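Ticket: Demo arm stops short on the tape sort, open day
Status: Resolved (one item still open, see the end)
Site: Mangundap workshop, front bench
Equipment: Kanar arm, parallel gripper, wrist camera
Software: Flutier
Logged by: bench support, Grorkia
Opened: 15th February

First entry

Okay, starting this one while the kettle's on. We've got the open day coming up and the tape sort is the thing visitors get to see up close, so of course it's the thing that's playing up. The arm is meant to pick up a roll, carry it over to the cardboard box and let go. It gets to the masking tape, opens, comes down a bit and then stops with "grasp width exceeded". No grinding, no funny noises, it just parks itself there and sulks.

I cleared the fault and ran it again. Same thing. Power cycled the controller, waited for Flutier to come back up, same thing again. The duct tape works fine, so I'm not blaming the gripper yet.

Second entry

Had a proper look at the grasp settings over lunch. Whoever built the demo last November (me, I think, sorry) set up one grasp for "tape roll" and used it for everything. It goes for the middle of the roll and tries to close across the whole thing. Lovely for a small roll. The masking tape is a lot bigger across, so there's no way the fingers are going around the outside of it.

I've made a second grasp called rim_pick. It ignores the middle and comes down over one side of the roll, one finger inside the hole and one outside, then closes on the rim. I also dropped the approach speed from 40 to something gentler for the first few tries and went looking at the wrist view with the arm paused above the bench.

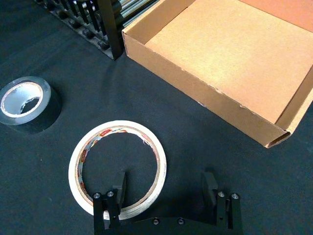

Wrist camera, gripper open at the masking tape. Duct tape upper left, drop box upper right.

I was pretty happy with the right finger there, but the left one is sitting over the roll, and I wanted it properly over the hole before going any lower. Nudged the offset across by 2 mm, looked again, nudged it another 2. Much better! First full pick went through after that, box and all.

Third entry

Spoke too soon. It picked up the masking tape fine, then on the way to the box it threw a path warning and stopped. The straight line to the drop point was passing too close to the metal rack at the back for Flutier's liking. I've added a waypoint so the arm lifts, swings out to the right and comes in over the front wall of the box. Takes a little longer but it looks nicer from the visitors' side anyway (you get to see the wrist turn, kids love that bit).

Left it cycling while I did emails, with me putting the rolls back each time. 40 cycles, no faults. The vision timeout was still on the default 2000 ms and I've left it alone.

Fourth entry, open day

Well, that was a big one! Ran the tape sort on and off all morning, and people kept coming back to it. One faulted pick, and that was after a young fella put the masking tape down half on top of the duct tape to see what would happen. Fair enough, I'd have done the same. The arm stopped, I cleared it from the tablet, moved the roll and off it went.

We got asked a lot about why it slows down just before it grabs. I ended up leaving the slow approach in for the whole day, it gave people time to see which side of the roll it was going for. Somebody else wanted to know if it could peel the tape. It can't, and I'm not opening a ticket for that.

Fix applied

- separate rim_pick grasp for the masking tape, old grasp kept for the duct tape
- finger offset adjusted, saved in the demo profile
- waypoint added between pick and box
- approach speed left at the lower value

Still open

If two rolls are overlapping, Flutier sees them as one big lump and picks a silly spot. I'd like it to skip the pick and flash a message on the tablet so whoever's on the bench can sort it out. Have sent the log through to the Flutier people and will link their reply to this ticket when it turns up. Please don't overwrite the demo profile in the meantime, I haven't made a backup yet.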